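Gostach artificial flower and vase set: my review

I've killed every fresh bunch I ever brought home, so in December I gave in and ordered fakes. £55 for the lot from Drarum, vases included. I was braced for something plasticky, but the white ones are lovely (rounded petals, dark centres) and they really fill out the little red vase.
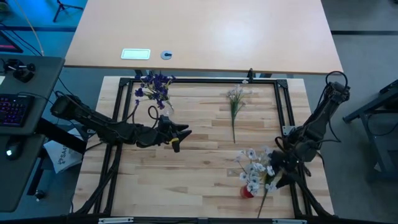

My one moan is the stems. They're long, and the purple bunch took me ages to fan out nicely – one bloom still flops off to the side whatever I do! I rather like it now. The clear vase has a narrow neck, so feed the stems in a few at a time.
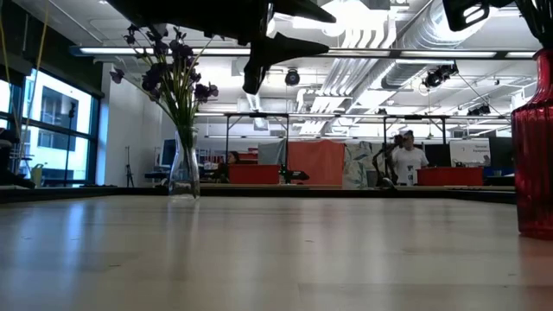
Purple bunch in the clear glass vase, red vase at the right.

Would I buy again? Yes, in yellow next time.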